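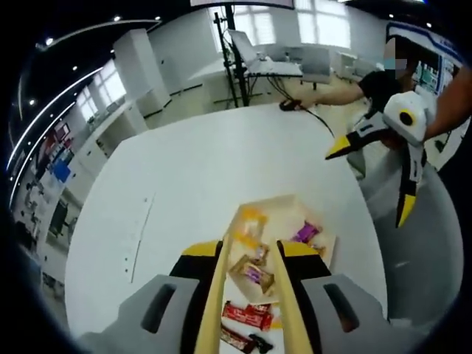 Lamora: a robot hand that you hold yourself

To teach a robot to pick up a candy bar, you normally need the robot. It must be bought, bolted down, fenced and switched on, and then somebody has to steer it with a joystick for many hours. The Lamora kit from Gunura proposes to leave the arm for later. You buy only the gripper, take it in your own hand, and do the work while its camera records.

The price is 988 euros for one gripper, with camera, battery and a case. Kozłowski, the distributor who lent us the kit, also sells it in pairs for people who want to record work with two hands. We kept it from November until after the holidays and used it on everything that fits between its fingers.

What it is like to use

The camera looks forward over the fingers through a very wide lens, so the picture comes out as a circle with black corners. On the screen you find the two flat fingers rising from the bottom, the tray of wrapped candy bars in front of them, and also a good part of the room: the ceiling lamps, the posters on the wall, a colleague on the other side of the table. The edge of a white table becomes a curve. For a person this is tiring to watch. For the software it is useful, as the corners of the room help to calculate where the gripper is moving.

The fingers can be changed, and we tried two types. The long tan ones reach well into a shallow tray, and they are the ones I would choose for packaged food. The black ones with yellow tips stand at an angle and are better for small things. To change them you need 4 screws and some patience. I lost one screw under a cabinet on the first day, and the case has no spare.

Candy is a harder test than it sounds. The wrappers shine, the bars lie across each other, and a small piece next to a large one is easily pushed away by the finger which should go beside it. After one hour I was moving slower and more straight, almost like a machine, and the recordings became cleaner. My wrist did not enjoy it. The manual recommends a pause every 20 minutes and I recommend to obey it.

The software

Recordings go to a program called Jotisness, included for one year. It cuts the video into single picks and marks the ones where tracking was lost. Most of our lost ones came from a plain white table with nothing else in view, so put the tray where the camera sees some furniture. Gunura advises 1,000 picks before you train anything. We reached this number in the second week, with three people taking turns.

Export is the weak part. The files are big, the names of the folders are only numbers, and an upload which stops must begin again from zero. There is also no tool for hiding faces. With such a wide lens your colleagues will be in the recording, and you should ask them before.

Should you buy it?

If you already own an arm and want more examples than you can record with it, yes. A school could also learn a lot from one gripper and one tray. If you have no plan for the robot which comes after, the kit will give you a full hard disk and a sore hand.

The loan kit went back to Kozłowski on 15 January 2018, one screw short.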